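Visit report: the Hulme simulation cell at Prekska
October 9, 2023

Prekska opened its simulation floor to outside maintenance and integration staff for one afternoon. The tour covered three stations. Most of my time went to the second, known in the building as Hulme, and these notes are limited to it.

Hulme is a two-arm cell that exists in software. There is no guarding, no air supply and no floor anchor. What stands in the lab is a rack, two monitors and an operator's chair. The cell model is maintained on the same schedule as the physical cells down the hall, with a logbook, a fault list and a sign-off sheet. I had come to see how that works in practice, because our own simulated cells are built for a project and then left alone until somebody needs them again.

Setup

The cell file is divided into four layers: room, furniture, objects and robot. Each layer is versioned separately and can be rolled back without touching the others. The room is kept plain on purpose, with white walls, a white floor and even lighting. The operators tried a textured factory background in August and dropped it after the render time per pass went up with no gain in the checks they run.

The furniture layer holds one oval table. Its top has a collision surface that is separate from the visible wood. The two must agree in height, and this is the first item on the daily check. When they drift apart, objects either float or sink slightly at the base, and every grasp height taught on that table is wrong by the same amount. The procedure is to load a can, let it settle under gravity, and compare its base with the visible surface. Contact shadows help here, but the number in the log is the one that counts.

The object layer is drawn from a shared library called Susetti. Every object has a mesh, a mass, a friction value and a center of gravity. On the day, the set in use was a lined basket and a few grocery-type items.
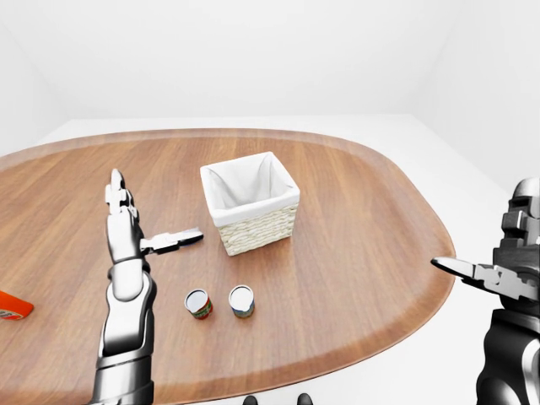
Hulme cell, operator view. Lined basket and two cans between the left and right grippers.

The basket gets more attention than anything else in the library. The woven sides are a simple box as far as the collision model is concerned, but the liner folds over the rim and adds thickness there. An early version left the liner out of the collision model altogether. A finger could pass through the cloth and stop against the weave behind it, and the contact force reported at that point was meaningless. The current version treats the folded cuff as a soft layer with its own stiffness. The stiffness value is reviewed whenever the physics package is updated.

The cans are simpler. They are upright cylinders with a separate lid surface. The friction value for the label is set higher than the value for the metal, so a grip that lands on the boundary gives an uneven result. The operators log these as "edge grips" and do not count them as faults in the arm.

Robot layer

The two arms are loaded from one robot description and share a base. Joint limits, link masses and gear friction are kept in a plain text file, called Plarko after the tool that writes it. Nothing in the file is edited by hand. A change request goes in, the tool writes a new version, and the old one is archived. The archive held 38 versions at the time of the visit. I asked how many had been rolled back and was told four, all of them for wrist values.

The weekly service runs as follows.

1. Load the reference version of the robot layer with the table empty.
2. Drive each joint to both limits and confirm that the soft stop engages before the hard stop.
3. Open and close each gripper 300 times with no load. Compare finger position at the start and the end of the run.
4. Load the object layer. Bring each arm over the table and hold.
5. Check clearance between forearm and basket, and between the two hands.
6. Compare the result with the last signed sheet. Sign, or open a fault.

Step 3 looked unnecessary to me for a gripper that cannot wear. The explanation was numerical drift. Small solver errors at the finger joints can add up over a long run, and a finger may finish a fraction of a degree from where it began. The limit for drift is strict and the run is repeated with a smaller time step if the limit is passed. The repeat takes 34 minutes on the present hardware and ties up the rack while it runs.

Step 5 takes the most judgment. With an arm stretched over the table, the forearm can hide part of the work from the operator's viewpoint, and small items near the base of the basket are easy to lose. The clearance figures come from the model, so the check does not depend on sight. Even so, the operators want the view and the figures to agree before they sign.

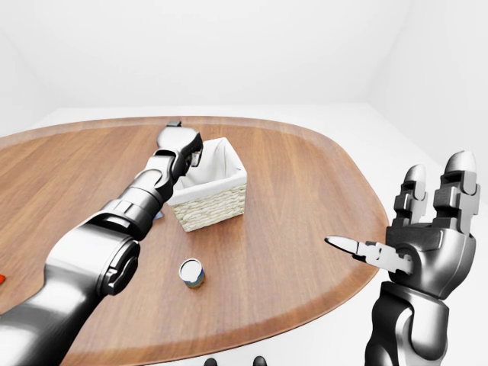 Left gripper at the basket rim, right hand open over the edge of the table. The forearm crosses in front of the basket's left side.

Repair

I was shown one closed fault in full, from the opening entry to the sign-off. The left gripper had been reporting contact at the basket rim with visible daylight between jaw and liner. The first suspicion was the liner stiffness, which had been changed the same week. Restoring the old value made no difference. The second suspicion was the jaw mesh, and this was correct. A mesh update had left the collision hull of the tip slightly larger than the visible tip. The hull was touching the cuff and the drawn part was not.

The repair was to regenerate the hull from the visible mesh, reload the robot layer and run steps 2 to 6 again. The new hull was then applied to the right hand as well, even though no fault had been logged on that side. Total time on the sheet was under one shift, most of it spent on the liner.

A viewer setting that draws hulls as wireframe over the visible parts would have shown the error at once. It is now switched on for step 4 and switched off again before the signed views are saved.

Points noted for our own cells

Separate versioning of room, furniture, objects and robot is worth copying. Our cell files are single files, and a change to a table height shows up in the log as a change to everything.

The settle test with one can costs almost nothing and could be added to our startup script this month.

The no-load gripper run would need a shorter form. We do not have a rack free for that long, and our solver settings are different – the drift limit would have to be worked out again from scratch.

The fault sheet has a field for "first suspicion" and a field for "cause," and the two are kept even when they disagree. Ours has only the cause.

Open question: Prekska keeps the lighting identical for every signed view, but there is no written value for it. The setting is carried over from the previous file each time. I asked for the value and it is to be sent with the blank service sheet.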